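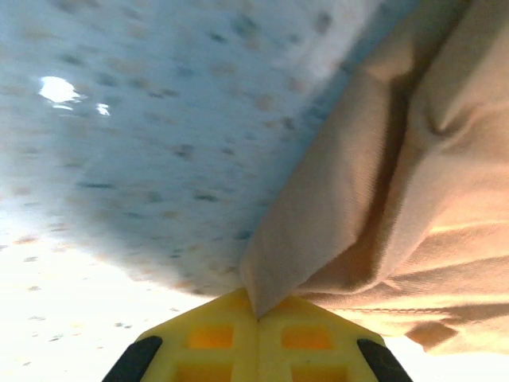

Por Valentin Zaugg | 28/06/2025

Llevo dos horas viendo cómo una pinza amarilla persigue la esquina de una tela beis y, lo confieso, estoy enganchadísimo. En el taller de Hovum enseñan a los robots a manejar ropa, y lo hacen a base de ejemplos: una persona guía el brazo, la cámara de la muñeca lo graba todo y vuelta a empezar. Ya tienen 1,402 grabaciones – 800 de ellas hechas desde abril – y quieren sumar 100 más antes de las vacaciones.

Me dejaron probar, claro. ¡Qué difícil! La tela se arruga, hace pliegues donde no toca y, desde tan cerca, cuesta saber cuál es la punta buena (el azul moteado de al lado tampoco ayuda, con esos brillos). Mis primeros intentos fueron un desastre, pero aquí los fallos también se guardan, con su etiqueta y todo, para que el sistema aprenda a corregirse.

Lo siguiente son las toallas, que según el equipo se agarran mejor pero pesan más. Yo ya he pedido turno para volver.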